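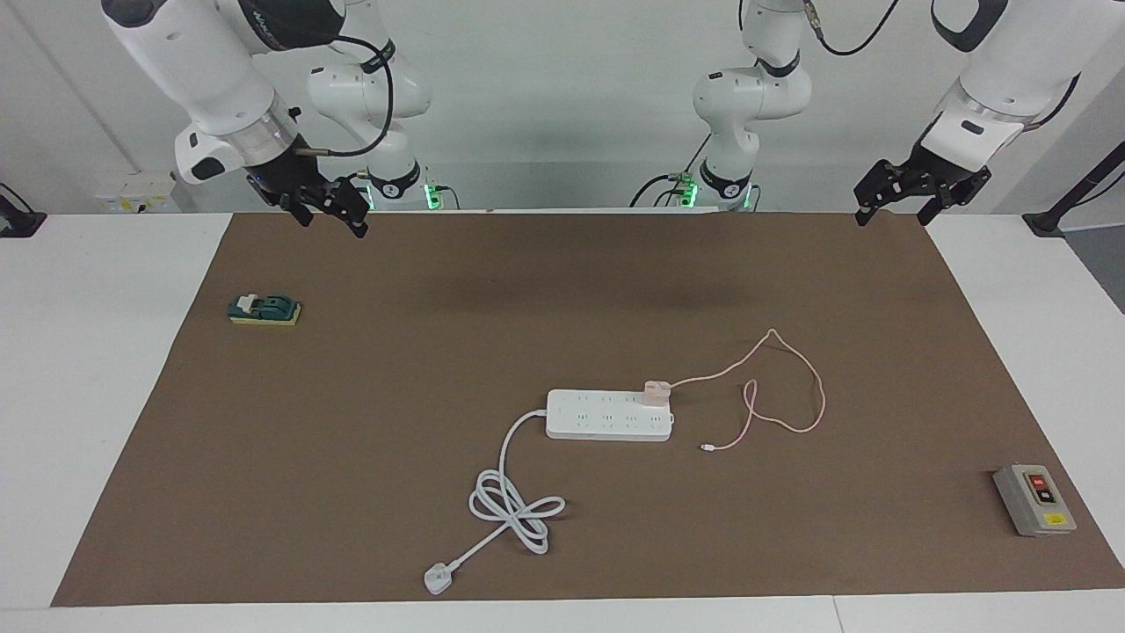 Tarek Jaber reckoned the planner was the easy bit, and that cords were what kept him at his desk past six. Fair enough! I'd gone along to the Turnolik open day on Monday expecting hardware talk and got two hours of software instead (no complaints from me).

Their bench has two arms over a brown mat, with a power strip, a pink charging cable and a grey switch box with a red and a green button. A rigid box gets a pose and a grasp, done. A cord has no single pose, so their perception code traces it as a chain of points and the planner picks somewhere to pinch. Sachiko Iwasaki showed us the replay tool, which I loved – you scrub through a logged run and see every path the planner threw out, 435 of them in the one she opened, coloured by which check failed. Mostly arm-to-arm clearance.

I asked if they'd share the viewer. Maybe in March, she said, once the docs are fit to read. Parking out the back is free, by the way.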